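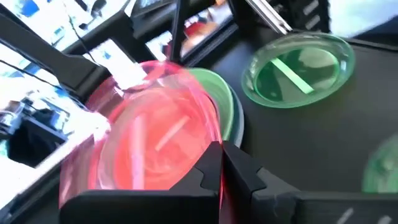

Omow coloured bowls, review after one year

I bought these bowls in February of last year, when my sister and her two boys came to stay with us and we had not enough dishes for breakfast. I wanted something light, which does not break on a tile floor, and I did not want to spend much. The shop had the Omow bowls and also a set from Jakach. The Jakach ones were thicker but all white, and the boys had already chosen.

The plastic is translucent and quite glossy. When the sun comes in the kitchen, the pink one becomes almost coral, and I still like to look at it. The green is calmer. If you have a dark table or worktop, the colours look stronger on it than on a light one.

We use them for cereal, yoghurt, cut fruit and olives. The wide round rim is comfortable to hold, also for small hands. For soup I don't recommend them. The wall becomes hot very quickly and you feel it in the fingers. I put them in the microwave one time only, for 60 seconds, with milk. Nothing bad happened, but I did not find any microwave sign underneath, so I stopped.

Washing is easy, with one exception. Tomato sauce leaves an orange shade if it stays overnight, and you see it more on the green than on the pink. My neighbour Perihan Toprak told me to leave the bowl on the balcony in the sun for an afternoon. It helped, but a little shade is still there.

They go one inside the other and take a small place in the cupboard. When they are wet, they stick together – I had to pull quite hard, and once I splashed myself and the wall. Now I dry them with a cloth first.

Scratches: yes, there are some fine ones inside, from the spoons. You notice them against the light. No cracks until now, and they have fallen many times.

I also bought the shallow green dish with the rounded rim. It is good for peeled fruit or biscuits, but too flat for anything with sauce.

I would buy the bowls again for children or for a picnic. For guests I continue to use my ceramic ones.

Songül Erdem
February 18, 2022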